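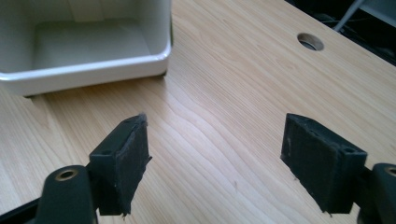

A desk with a pale wood-grain top, cable hole and white container.

Print | E-mail

17th August

Derkmont is to replace the desks in its Ollance office, starting with the ground floor. The order covers 101 desks with light wood-grain tops, each with a round cable hole set in from the far edge. Fitting will be carried out by Josa over 9 working days. Staff are asked to clear their desktops and unplug chargers beforehand. The upper floors will follow in April.

Print | E-mail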